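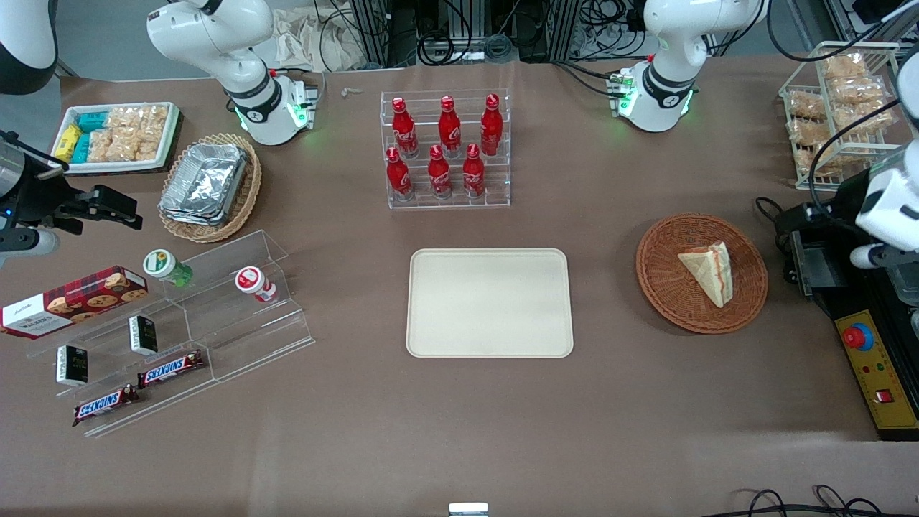

LALTHAM, March 16, 2026 – Kakgate Two-Arm Station, Operator Guide, Section 4: Recording Examples for the Tray Packing Task

4.1 Purpose of this section

Section 4 describes how to prepare the station and record examples of the tray packing task. It applies to all operators who have completed the arm safety module in Section 2. The examples are used to train the Bellico policy, which learns from complete recordings of a person guiding both arms through the task. The quality of the recordings depends largely on how the table is laid out before the first one is made.

4.2 Before you begin

Confirm that the following are in place:

– The emergency stop is within reach of the operator's seat and its collar is free of items.
– The brown cover lies flat, with no folds under the packing tray.
– Both grippers open and close fully from the control screen.
– The session sheet carries the operator's initials and the layout number.

CAUTION: Do not place hands over the table while the arms are enabled. If an item must be moved by hand, press the emergency stop first and wait for the station screen to show HELD.

4.3 Laying out the table

1. Place the cream tray in the center of the table. It must be empty at the start of every recording.

2. Set out the stock for the layout number on the session sheet. In the standard snack layout, the bottle rack stands at the back of the table, the tray of packaged snacks and the basket of foil containers go to the left of it, and the sandwich plate goes on the right.

3. Load the bottle rack on both tiers. Bottles stand upright with their caps on.

4. Place the stepped display stand on the left side, set diagonally. Candy bars go on the lower steps. Small bottles on the upper step may lie on their sides.

5. Stand the sandwich wedge upright on its plate. Replace the wrapper if it is torn.

6. Remove anything that is not part of the layout, including clips, tape and pens.

NOTE: Positions need not be exact. Small differences between recordings are wanted, and operators should shift each display slightly after every 14 recordings. Do not shift the cream tray.

4.4 Recording an example

1. Release the emergency stop and enable both arms.

2. Move the arms to the start position. The grippers should be clear of all stock.

3. Select the order to be packed. The order names the items and the arm that is to pick each one.

4. Press RECORD and wait for the tone.

5. Guide the arms through the order at a steady pace. Pick one item at a time, lift it clear of its display, and lower it into the cream tray before opening the gripper. Do not drop or throw items.

6. Return both arms to the start position and press END.

7. Mark the recording as Good, Corrected or Failed. Use Corrected when an item slipped and was picked up again without a break in the recording.

8. Press the emergency stop, return the items to their displays and check the layout against 4.3.

NOTE: Failed recordings are kept. Do not delete them, and do not mark a recording as Good in order to meet a daily target.

4.5 Handling of particular items

Clear bags: Grip at the sealed edge. Pressure on the middle of the bag crushes the contents and changes how the bag looks in later recordings. Retire a bag once its contents are visibly broken.

Bottles: Grip below the cap and lift straight up until the base is clear of the rack. Take bottles from the front tier first.

Foil containers: These tend to nest. If two come away together, put both back and continue, then mark the recording as Corrected.

4.6 Session length and storage

A full set for one layout is 200 Good recordings. The Laltham station held 1785 recordings across all layouts when this section was issued. Operators change over after 2 hours at the controls – sooner if the arms begin to feel heavy to guide.

At the end of each session, copy the recordings to the Haworth store and wait for the transfer report before shutting down. Keep the session sheet with the station log.

4.7 Contacts

Layouts and session sheets: Lorraine Hebden
Arm faults and emergency stop checks: Keith Wragg

Faults that stop a session must be reported before the station is used again.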